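Outubro na bancada

Esta semana voltei a gravar demonstrações para o Jurnik, o nosso modelo de manipulação. A meta é chegar a 82 episódios. Tenho quase 40, e 3 foram para o lixo por falha de sincronização - erro meu, não do braço.
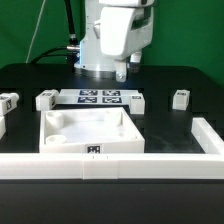 O braço, os blocos marcados e a caixa branca.

Entre episódios mudo os blocos de lugar à mão. A Austra Jõgi pediu mais variação nas posições iniciais, e vou começar por aí amanhã. Os registos ficam no servidor até ela os rever.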